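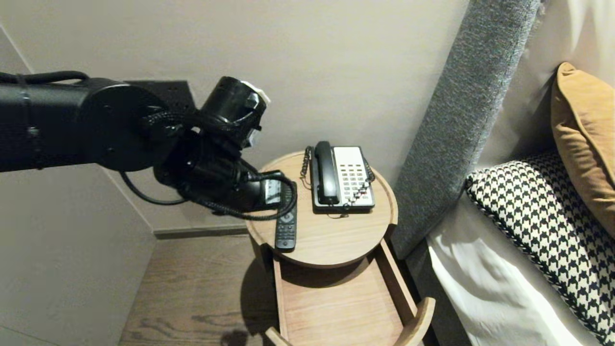
Robot arm over a bedside table, with the drawer open and the TV remote on top.

Kodmont publishes free good-practice rules for robot arms in guest rooms

17/02/2018 - I'm Elsa Lappalainen, I look after safety at Kodmont, and I'm so happy to finally share our room rules with everybody! We wrote them with Arnout Schouten and his team at Numari, who have been nagging me (nicely) to get this out the door since last winter.

Most of the guidance I could find was written for factories, with fences and painted floors. A bedroom has pillows, phone cords and drawers somebody left open. So we wrote seven rules for working around furniture, and each one fits on a single page. My favorite is rule four: any open drawer counts as an obstacle until the arm has closed it or a person has. Rule six covers cords, both the phone's and the arm's own cables, and yes, Arnout and I argued about that one for weeks.

We tried the draft over 3000 practice runs before settling on the wording. Six hotels have agreed to use it starting in February, and I can't wait to hear what they want changed.

"I wanted something a housekeeping manager could read over coffee," says Arnout. "If you need an engineer to explain the stop rule, we should write it again."

The rules are free to copy and adapt. Ask the Kodmont press desk for the printed set, or just write to me with your questions. I do answer!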